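Sotier teach kit, review
Posted September 5, 2019 by Rosimeire Xavier

Got the Sotier kit from Plestement, $2,000 plus shipping. It's a remote hand controller, gripper bracket, wrist cam, logging software. Been using it to teach our arm motherboard jobs. Mostly CPU sockets on old servers. Short version: buy it if you have patience, skip if you need it working by lunch.

Setup took 60 minutes. Manual is bad. Two pages on the clutch button, nothing on zeroing the wrist. Figure that out first or your demos are junk.
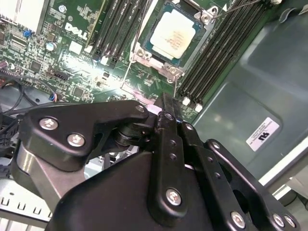
Wrist view, gripper over a Dell server board.

Control feel is good. Small moves track well, big ones lag a bit. I turned scaling down to the lowest setting for anything near a socket and left it there. Trigger is too stiff, my hand was sore after a long session. Wish teh grip came in a smaller size.

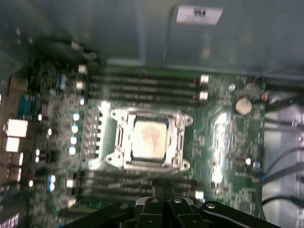 Software, mixed. Trimming a demo is quick, tagging is slow, and it crashed 3 times while saving. Lost one good run that way. Save after every demo. Also glare is a real pain with shiny parts, so lock the exposure before recording, the auto setting hunts all over the place.

Compared to the Vieira controller: Vieira is smoother and has a better trigger but costs $3,000 and you bring your own software. Would still take the Sotier for the money. 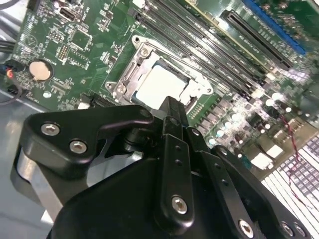 Can you teach by hand instead of using the controller?
There's a hand guiding mode, and it's fine for rough positioning, but I use the controller for anything close to the board.

Support answered my emails, slowly. Cable is too short, order the long one. Four stars, would be five with a better triger.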